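Gripper-in-cavity planning: moving the clearance check out of the planner

2024-01-07

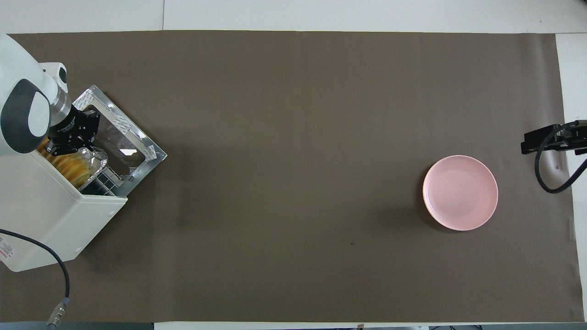 The planner I described in August treated the toaster oven as one collision box with a hole in it. That was good enough for approach motions and bad for everything after. Once the fingertips crossed the plane of the opening, the signed distance to the housing dropped under the safety margin and the solver started trading task error for clearance. The arm would hover over the food and refuse to descend.

I spent most of the holiday break splitting the problem in two.

Outside the cavity, Vonance still does the work. It samples, shortcuts and hands over a joint path. The margin is 23 mm against every static body, and the open door counts as a static body. I model the door as a separate thin slab with its own frame, parented to the hinge. If the hinge angle estimate is off, the slab is off with it, so I inflate it on the top face only.

Inside the cavity there is no sampling at all. A Cartesian controller runs along a fixed approach axis, with a 4 mm margin and a hard limit on lateral deviation. The handoff happens at a named pose above the opening. Both halves have to agree on that pose, and for two days they didn't. Vonance reported it in the base frame and the controller read it in the flange frame. The config loader accepted either without complaint. It now rejects any pose that lacks a frame field.

Perception is the weaker half. Dark glass in the door returns bad depth, and so does bright metal trim. Foil is worse: the point cloud near it contains surfaces that don't exist, usually below the real one. I tried filtering on local normal variance, which removed the ghosts and also removed the edges of the food. What I run now is a mask from the color image, then depth from inside the mask only, then a plane fit with outliers dropped. Anything labeled foil is kept as an obstacle and never used to localize a grasp target.

The plate is easy by comparison. A pink disc on a brown mat segments cleanly with a color threshold, and I fit an ellipse to get the center. No learned model is involved in that step and I don't plan to add one.

Notes on tooling, mostly for myself:

Gekness logs are now written per segment, one file for the outer path and one for the cavity motion. The old combined file made it hard to see which margin was active at a given timestamp.

The replay script takes a segment name and a start index. It doesn't restore gripper state yet. You have to set the width by hand before stepping.

Controller gains moved out of the source and into the Calloway config tree. Changing a gain used to mean a rebuild.

Cable geometry is still missing from the collision model. I have keep-out volumes drawn by hand where cables hang or lie on the mat. They are too large and they cost reachable space on both sides.

Planning time for the outer path has a timeout of 80 ms per attempt, with 2 retries before it falls back to a stored path. The fallback is logged as a warning. I had it as info for a while and missed several.

Next is the retreat. Right now it plays the cavity motion in reverse, which ignores the fact that the gripper may be holding something that sticks out past the fingers. The Fleka attachment API can add a held body to the robot model, but it wants a mesh, and I only have a mask and a plane. A bounding cylinder is probably enough for round, flat items. I'll try that first and post the diff if it survives the regression set.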